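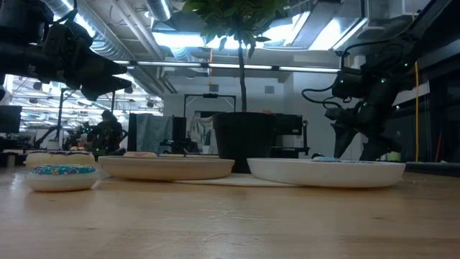 Call for participants: Table Setting Sessions
Drirham Household Studies, Laltstead
Posted February 2020

We are looking for people to set a small table, clear it, and set it again. Sessions run seven weeks, and we would like to hear from you even if you think the subject is silly. Several of us have thought so too.

There is a popular claim that a shared table works better with something green in the middle. Put a plant in the center, the story goes, and people will space out the food, reach less and tidy up after themselves. You will find it in decorating columns and in the Grasso hosting guide, stated as plain fact. We have read what we could find in support of it and were not impressed. Most of it comes down to somebody liking plants.

Our first round, held in August, took in 117 people and settled very little. Half the instructions were too loose, and we suspect a fair number of people were trying to please us. This round has tighter instructions and duller ones.

What you would be doing

You will be given a wooden tabletop, a potted plant, donuts, plates and bowls. You arrange them as you would for guests you don't know well. Then you answer a short form, put everything back on the side shelf, and do it over with one thing changed. The plant may be moved, or it may be gone.

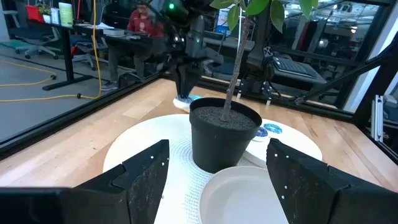 Plant on the round white platform, paper plate next to the pot.

Please don't style anything. We had too many arrangements last time that looked ready for a magazine and told us nothing about how a person lays out donuts when no one cares. If your habit is to drop things wherever there is room, do that. 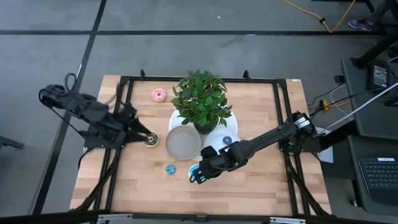

One person from the August round wrote to us afterward that the plant had made no difference to her at all, that she had simply worked around it as she would a lamp, and that our form gave her no place to say so. She was right about the form. It now has a blank section at the end, and we read it.

Who can apply

Adults 18 and over who can stand for an hour with breaks. No experience in catering, decorating or anything similar. If you have worked in one of those fields, please sit this one out. Tell us about food allergies when you write.

Time and pay

One visit is 162 minutes, breaks included. Pay is $7 for travel plus a flat $45 at the end of the visit, and you keep it if you leave early. We do not offer gift cards, prize drawings or "exposure to research." We need 292 people and will stop taking names when we have them.

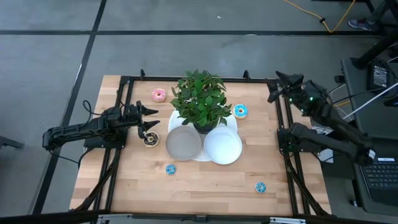
Five donuts on the wood, two bowls on the platter with the plant.

What we can't promise

We can't promise you will learn anything about yourself. There is no personality profile and no score. If the results show that the plant does nothing, we will publish that, and if they come out muddy again we will say that as well.

To apply

Send your name, age and the days you are free to the Mimico Street desk, subject line "Table." Two or three sentences are plenty. Please don't tell us your opinion of houseplants until after your visit.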